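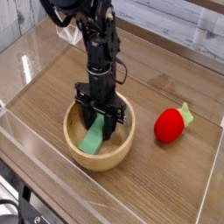
Green block, wooden bowl, plush strawberry. Hall 2 at Prustesau.

Prustesau toy and homeware fair, notes typed up on the train back. Will tidy later. Probably won't.

Got in just after opening, 3 August 2023, queue already out past the bike racks. Badge printer down so everyone got a handwritten sticker. Mine said VISTOR. Kept it.

Entrance is by the tram stop now, not the car park side as the website still says. Lost a good ten minutes to that. Bag check quick, cloakroom not. Take a small bag if you go.

Hall 1 first. Mostly paper goods and party stuff, skipped the lot apart from a stand doing printed tea towels at trade prices. Decent cotton, hems a bit wavy. Took a card, have already lost the card.

Hall 2 was what I came for. Play food, soft toys, wooden bits. Over 200 stands according to the leaflet, felt like more, the aisles are narrow and everyone stops dead in the middle of them. Me included.

The strawberry. Bright red, fuzzy, a bit longer than a real one would be if a real one was that size. I have wanted a decent plush strawberry for the shop corner since February, when the old felt ones gave up (stuffing everywhere, small children delighted). Proper fuzzy pile on this one. The woman on the stand said surface wash only, which is a pain, ours get licked. She is sending me the care sheet.

The bowl I liked even more. Light tan, smooth, nice fat rim, rounded on the outside. Honey coloured inside with just a bit of grain showing. Sits flat on the table as well, you would be amazed how many at this fair don't. Asked what it's finished with and got two different answers from two people, so that's a question for email. Want to know before I put it anywhere near a real apple.

Green sponge block is the sort of thing I always walk past and then regret. Squared edges, slightly rough foam, a really cheerful mint-to-leaf green. Good for a pretend kitchen, it can be cake or cheese or a brick of spinach, whatever the under fives decide that day. Looked great against the wood. I'd sell the two together, bowl and block, and let people add the strawberry.

Prices. Fair price on the bowls only if you take 30, otherwise it goes up steeply. Fine, can probably split a box with the market stall. Strawberries come in mixed fruit cartons, can't have just strawberries, so I'd be stuck with the bananas. Nobody buys the bananas.

Lunch. Cervantes, the café at the back between halls 2 and 3. Long queue, good soup, bread gone by half twelve. Sat on the floor with half the trade. Coffee better from the little cart outside, cheaper too.

Hall 3 is Zolent and the other big names. Zolent had an enormous wall of wooden blocks, very smart, very lit, staff all on their phones. Minimum order of 2,740 pieces across the range. I laughed, she didn't. Nice blocks though. If you're a chain go and see them, if you're one shop and a Saturday market save your feet.

Better was Flidau, tucked in the corner by the fire exit. Small outfit, wooden spoons, rolling pins, egg cups, all child sized. Everything sanded properly, I ran my thumb round the lot. No minimum. Their catalogue has 1,486 items in it and no index so bring a pencil. I folded down so many corners it won't shut.

Two grumbles. Not enough seats anywhere, and the hall plan had stands from 2 printed under 3. Saw a few people walking in circles with it. Also the loos by hall 1 were shut all afternoon, use the ones up the stairs next to the press room.

Left at four, feet finished. Bought nothing on the day except a spoon from Flidau and the coffee. Came away with one bag of leaflets, several samples promised by post and a sore shoulder.

To do:
email re bowl finish
email re strawberry care sheet, and ask again about the bananas
ring the market stall about splitting a box
measure the shop corner before ordering anyting
find that tea towel card

Would go again next year, but on the second day, a man in the soup queue told me it's half as busy and they start letting samples go after three.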